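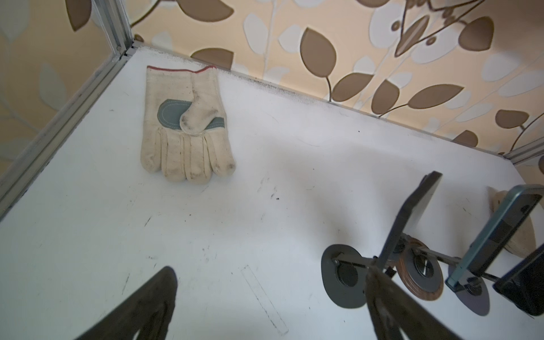
The Drawer Where Phones Go to Wait

Every household keeps a few dead phones, on the theory that one of them will be needed in an emergency. The emergency never comes, and the phones go on sharing a drawer with takeout menus. Bezawit Demissie, who writes the Hadgu newsletter on household clutter from a back room in Prukstead, would like you to take yours out on a Friday and look them in the face.

Her rule is to get everything onto one white table before you decide a thing. Work gloves count. So does the old canvas one with the leather palm patch and fingertips gone black, which has earned its dirt more honorably than most of us.
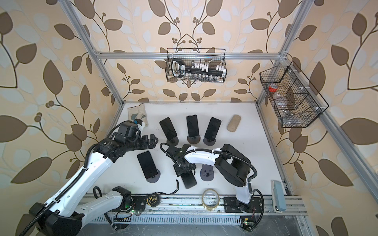

Black phones on the white tabletop, with leafy wallpaper all around.

Stands are the second half of the problem. People buy a phone stand, like it, and buy another for the bedroom. The phones get replaced – the stands simply pile up. Demissie prefers metal ones with a heavy foot, and will talk about hinges for as long as you let her.

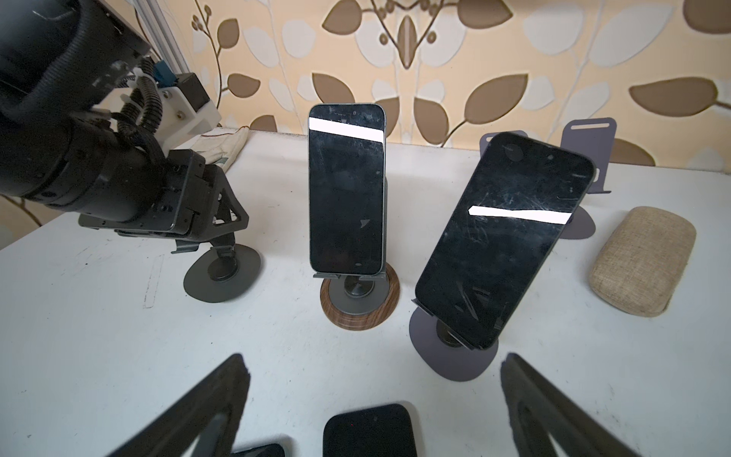
Should an old phone stay plugged in on its stand?
Better to unplug it. If you only want it as a kitchen clock, charge it when it runs low and leave the cord in a drawer.

Then comes the part people dread, where things leave. Demissie allows two spare phones per home and one stand for each phone in use. Gloves get a hook by the back door. 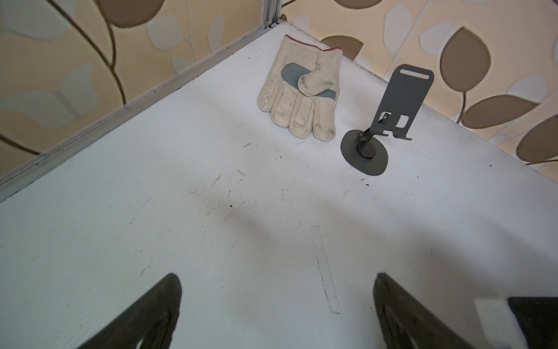 A lone glove may stay for 11 days while its partner is hunted down, and after that it becomes a rag. I have tried this at home. My partnerless glove is now in its second month, and I have told Demissie it is a rag.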